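双臂收餐台自制笔记：台面布局、夹持与清理

更新：2020年2月
整理：Dilwyn Gittins

本页记录在 Stultville 共享工坊搭建双臂收餐台时用到的做法。任务内容：一只臂把餐盘放进沥碗架，另一只臂处理剩饭和纸屑。控制程序由 Emrys Craddock 编写，项目代号 Barkix。以下各条按搭建顺序排列，只写台面、夹具、线缆和示教部分，电机选型与供电另页说明。

一、台面与安装轨

桌面选实木或木纹板均可，关键在刚度。用手按住桌沿前后推，若台面晃动肉眼可见，先加固桌腿再装臂。机械臂末端的误差有相当一部分来自桌子，标定解决不了这个问题。

安装轨用黑色金属型材，沿桌子前沿横放，以夹钳固定。夹钳的好处是不打孔，工坊的桌子还要给别人用。注意事项如下：

夹钳受力面要垫橡胶片，厚度一致，否则轨道会被拉斜。
夹钳避开基座正下方，给扳手留出位置。
拧紧顺序由中间向两端，第一遍只拧到不滑动，第二遍再上力。
每次开机前用手逐个拧一下，木料会随湿度收缩，夹紧力会掉。

两只臂不必同型号。我们的两只臂外壳颜色不同，连杆尺寸也略有差别，程序里各用各的运动学参数文件，文件名以左右区分，不以颜色区分。换臂时容易忘记换参数，建议在基座上贴标签，标签上写文件名。

二、物件摆位

摆位的原则是每只臂在自己一侧完成大部分动作，只在中间区域交接。沥碗架放左侧，空餐盘托放中间，剩饭托盘放右侧靠前，透明收纳盒放右侧靠后。收纳盒当垃圾盒用，纸巾和包装纸都往里放。

摆好以后在桌面上用低粘胶带贴出各物件的两个角，只贴角，不贴整圈。整圈胶带会积碎屑，也会在相机画面里形成多余的直线，干扰边缘检测。

沥碗架的格条走向要记录下来。斜格和直格对餐盘的支撑方式不同，斜格架上餐盘立放时，盘沿容易顺着格条滑动，放置点应选在两条格条交叉处。碗侧放时，开口朝下，便于沥水，也便于下一次从碗底一侧夹取。

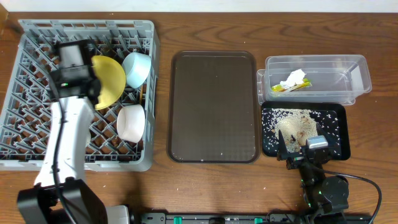 三、夹持餐盘

塑料浅盘的盘沿薄，表面滑，夹爪接触面需要加摩擦层。试过三种材料：

硅胶片：摩擦系数高，沾油后下降明显，需用洗洁精擦净。
砂面胶带：耐油，但会磨花浅色盘沿。
细纹橡胶垫：两者折中，目前采用。

胶垫用双面胶固定即可，便于更换。不要用瞬干胶，残胶很难从夹爪上刮掉，刮的时候还容易伤到边角。Rosser 的备件盒里有裁好的垫片，用完请照样裁几片补回去。

夹持力设定从低往高调。先设最小值，夹住盘沿后用手指轻拨餐盘，能转动就加一档，直到拨不动为止，再加一档作为余量。陶瓷碗比塑料碗重，单独存一组参数，不要共用。

接近方向以垂直于盘沿切线为准。若夹爪斜着进入，一侧手指会先碰到盘子，把盘子推走，随后的闭合动作就落空。出现这种情况时不要加大张开量来补救，张开量过大会碰到旁边的碗，应当回头检查腕部角度。

四、腕部相机与透明容器

腕部相机装在夹爪上方，视野下缘应能看到两根手指的指尖。看不到指尖，操作者判断不了闭合位置；指尖占画面过多，又会挡住目标。调到手指各占画面一个下角为宜。

透明收纳盒是本台面上最麻烦的物件。盒壁透光，后方的木纹和白墙都会透出来，深度数据在盒壁处断续。处理办法：

识别目标改用盒口边沿，不用盒壁。
盒口边沿若反光过强，用细砂纸轻磨一遍，或贴一圈哑光胶带。
灯光从侧后方打，避免直射盒口。
盒子背后留一段素色墙面，不挂工具，不贴图纸。

盒内物品不影响盒口识别，但皱纸团会在画面里形成明显的高亮块，若程序以亮度找目标，须把盒内区域屏蔽掉。白墙上的大面积灰影同理，自动曝光应锁定，曝光值在空台面状态下标一次，之后不再动。

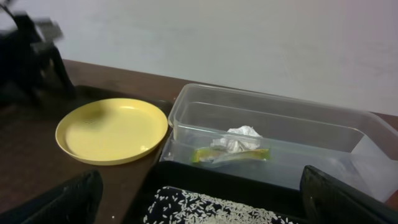 曝光锁定以后，快速移动时仍会有运动模糊，快门时间要另行缩短。缩短后画面变暗，用增加灯光来补，不要用增益补，增益带来的噪点在深色托盘上尤其明显。我们的设定是臂在移动过程中只记录画面，停稳后才取图做识别，停稳的判据为连续 7 帧关节读数不变。

另一只臂进入视野是常态，程序里应把它的轮廓按关节角投影后从画面里去掉。投影区域外扩一圈，线缆的位置算不准，要靠这一圈来盖住。

五、米粒与碎屑

练习清扫动作时用生米代替剩饭。生米不粘、不变质，可以反复使用，颜色与黑色托盘反差大，便于从画面上判断哪些地方没有扫到。熟饭留到最后阶段再试。

托盘选深色、浅边的。托盘内可垫一块深色布，米粒落上去不易弹跳，倒的时候提起四角即可收拢。布面要拉平，起皱处会藏米粒，夹爪也容易勾到布。布下可用少量胶带固定，胶带不宜多，否则换布费时。

手指下探高度以托盘底面为零点，留 2 毫米间隙。间隙为零时指尖会刮底，电机电流升高，几轮之后开始报过流。每次换布都要重新对零，布的厚度足以让间隙消失。

米粒散落桌面不可避免。收拾方法：

先断开电机使能，再伸手进工作区。
用软毛刷由里向外扫，不要用压缩空气，米粒会被吹进关节缝。
轨道与桌面之间的缝用硬纸片刮一遍。
沥碗架底下的碎屑最后清，把架子整个提走再扫，放回时对准胶带角标。
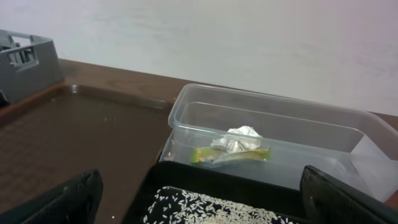 腕部相机视角：空托盘、透明收纳盒与前方盛米的深色托盘。

六、走线

线缆沿臂身外侧走，每个关节前后各留一个松弛弯。弯的大小以关节转到两端极限时线不绷直为准。扎带不要勒紧，能用手指推动线缆即可，勒紧的位置往往就是日后断芯的位置。

腕部相机的线单独走，不与电机线捆在一起。两者并行距离长时，画面会出现横纹。确实避不开，就在并行段加屏蔽套，屏蔽层只在基座一端接地。

七、示教与记录

示教动作时先慢后快。每组动作录 20 次，中途不调整台面；台面动过，这一组作废重录。录之前逐项核对：物件对准角标，收纳盒方向正确，相机镜头已擦，曝光锁定，夹爪垫片没有翘边。

Emrys 在程序里加了起始画面比对，开录前把当前画面与基准画面叠加显示，偏差一眼可见。这个功能省下不少返工，源文件在工坊的 Zurkora 服务器上，任务编号 2381，目录内有安装说明。

录完一组立即回放检查，重点看夹爪闭合的时刻和松开的时刻，中间的移动过程可以快进。发现掉盘、漏夹、碰架，当场标注，不要攒到最后一起看。

七月份计划把收纳盒换成不透明款做对照，台面其余部分不变，结果补在本页末尾。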